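Minutes of the Gostetti Street Block Association, early summer meeting
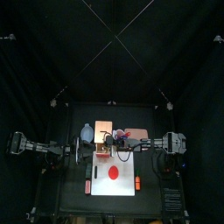
GOSTETTI STREET, 1 June 2025

Taken down by me, Efua Ayaaba, because Floarea had her wrist in a brace and I was sitting closest to the pen. I write the way I talk, so if you want the stiff kind of minutes you'll have to wait till her wrist is better. Corrections to me by email please, and I'll fix them before the July meeting.

Present: 22 of us, which filled the room and the hallway bench. Chaimae Berrada in the chair. Apologies from the Zeson shop (stocktaking) and from the couple at the corner house with the new baby — congratulations to them!

We started ten minutes late while people found seats and Nhàn Quan got the big fan going.

Last meeting's minutes

Approved with one change. Asmaa Alaoui pointed out that she never agreed to store the folding tables "indefinitely," she agreed to store them until the spring sale, and the spring sale has been and gone. Changed to say so. The tables came up again later, see below.

The street party

Most of the evening went on this. We're going ahead in July, same stretch of street as last year, from the mailbox down to the El Idrissi bakery. Chaimae has the closure form from the city and it's nearly done, but she still needs signatures from both ends of the block, and she passed the sheet around while we talked. If you left before it got to you, she's home most evenings after dinner.

Music took a while. Last year's speakers were too loud for the upstairs apartments and too quiet for anybody past the big maple, so Nhàn wants to try two smaller speakers, one at each end, playing the same thing. Floarea asked if that wouldn't sound like a train station. Nhàn said maybe, and he'll test it one afternoon before the party and anyone who wants to come stand in the road and listen is welcome. Music stops at ten. I want that in writing, and so do my kids' bedtimes.

Food is potluck again. Asmaa is keeping the sign-up list and begs you, really begs you, to look at it before you decide on pasta salad. We had so much pasta salad. What we ran short of was anything cold to drink and anything a four-year-old will eat. The El Idrissi bakery will do the bread like last year and has offered to open its restroom to us until eight, which got a round of applause.

There was a long back and forth about grills. Some people like having three or four going, and others (me) got smoke in the living room for two days. We settled on having them all at the mailbox end, where the wind mostly blows toward the parking lot. Buckets of sand next to each one. Floarea has the buckets.

Money

Floarea read out the figures. We have $500 left after the spring sale and the tree stakes. Party costs last year came to a bit over half that, mostly for the barricade rental and the ice. She'd like us to keep something back for the fall cleanup, so the motion was to spend no more than we did last year. Passed on a show of hands, with one person holding out for a bouncy house. The bouncy house can come back next year with a price attached.

We also talked about asking each household for a small contribution. It didn't get much love. We'll put a jar on the dessert table again and see how it goes.

Trees and planters

The two young trees outside the laundromat are struggling. Chaimae thinks they're thirsty and Nhàn thinks it's dogs, and I suspect they're both right. We're setting up a watering rota through the end of summer, one bucket per tree, every other day if it hasn't rained. Six names on it so far and we could use more. The list is taped inside the door of the Zeson shop.

The planters on the corner look wonderful, by the way. Whoever added the orange marigolds, please own up so we can thank you.

Asmaa has a quote from Prokedlow for new soil and a load of mulch. They'd need to drop it on the street and we'd have to shift it the same day — last time it sat over a storm drain and we heard about it from the city. She'll ask if they can deliver in bags this time, even if it costs a little more. Decision in July.

Parking by the hydrant

Still happening. Same gray van, or one very like it. Two people have left polite notes. We agreed on one more polite note, and after that Chaimae will call it in. Please don't all leave notes. A windshield with nine notes on it starts to feel unfriendly.

The folding tables

Asmaa would like her garage back. There are some 40 chairs in there too, along with the tables, and she can't get her bike out without moving half of them. Floarea can take the chairs once her brother-in-law's boxes are gone, which should be before the party. The tables have no home yet. If you have a dry basement with a door wide enough, please, please talk to Asmaa.

Any other business

Nhàn found a set of house keys by the bus stop, on a green ribbon. He has them.

A request came in to move our meetings half an hour later for people coming from work. We'll try it in July and see who shows up.

Lost again: the good coffee urn. If it's in your kitchen, bring it to the party, no questions asked.

To do

Chaimae: finish the closure form, signatures, the hydrant note.
Nhàn: speaker test.
Asmaa: food list, ask about bagged mulch.
Floarea: barricades, ice, sand buckets, chairs.
Me: type this up, watering rota reminders.

We wrapped up a little after nine and the last of the lemon cake went home with Floarea.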